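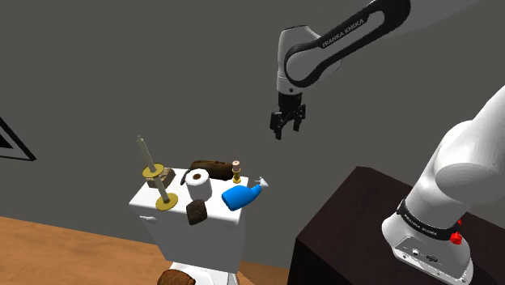

Toilet tank keeps refilling on its own, are the "drop-in" fixes worth anything?

Posted in Bathroom & Plumbing by Rernolell

Every 40 minutes my toilet runs for a few seconds and then shuts off. Nobody has touched it. It does it at night too, and the bathroom shares a wall with my bed, so I know the schedule well by now.

The guy at the hardware store told me to buy a drop-in tablet that "conditions the seals." I don't believe a tablet can condition anything, but I've been wrong before. Then a plumber quoted me $166 to come out and replace "the internals" without looking at it or asking a single question, and I don't believe him either. The toilet came with the house and I have no idea how old the parts are. The handle works fine. The water level looks normal to me, a bit under the overflow tube.

Is there a cheap way to find out what's wrong before I hand somebody money? And has anyone seen one of those tablets do anything besides turn the water blue?

3 replies

Prernix

Flapper. Save your $166. The water is leaking slowly from the tank into the bowl, and when it drops far enough the fill valve kicks on to top it up.

You can check it with food coloring. Put several drops in the tank, don't flush, and come back in half an hour or so. Color in the bowl means the flapper or the seat under it is leaking. If the bowl stays clear, shut off the supply valve, mark the water level with a pencil and see where it stops dropping. If it stops right at the refill tube, the tube may be shoved too far down the overflow and siphoning. I'd do the coloring test first.

Take the old flapper to the store with you. "Universal" on the package means it fits some toilets. And before you buy anything, wipe the rim of the seat with your finger. If there's grit or scale on it, a new flapper will leak just like the old one.

As for the tablets, skip them. The bleach kind is hard on rubber, and I suspect plenty of flappers die early from the stuff sold to keep the tank nice. If you want a clean toilet, clean the bowl with a brush and use a spray on the outside.
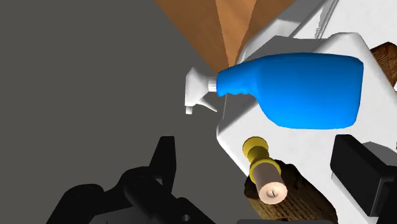

Blue spray bottle with a white trigger head

I'd also be slow to believe any label that promises to clean, protect and seal. Pick one.

Trevor

Replace everything while you're in there. Fill valve, flapper, supply line. I did mine and it's been quiet ever since. You'll thank me.

Molo

Not sure I'd go as far as the reply above me. New supply lines leak too if you overtighten them, and then you've got water on the floor where you used to have a noise.

I had the same symptom and the coloring test came up clear, twice. The chain had too much slack and a loop of it was getting caught under the flapper on some flushes and not others. I shortened it by a couple of links and so far it's behaving, though I'm not ready to call it fixed. My water bill was up 75 percent over the same month last year, and I'd blamed the meter.

Rernolell

Color in the bowl before the half hour was up. The seat feels rough on one side, so I'll scrub that and try a new flapper. Still not buying the tablet.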